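Automated Suturing at Mallavside: What Changes for the Staff
Student project report, Dremix group

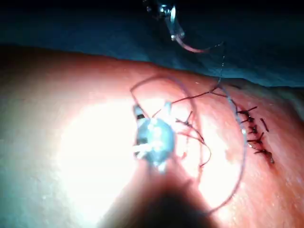 Our question was what happens to the people at the table when a robot does the closing. We read 57 shift logs from Mallavside and sent a survey to 200 staff; 78 replied. The surgeon still picks the spacing and can stop the arm at any point. Assistants told us their job has moved from holding to watching — mostly the thread. Loose strands and a wide loop lying over the skin beside a row of knots are what they keep an eye on. Several said this tires them more than the old way. Trainees worry about getting fewer stitches of their own.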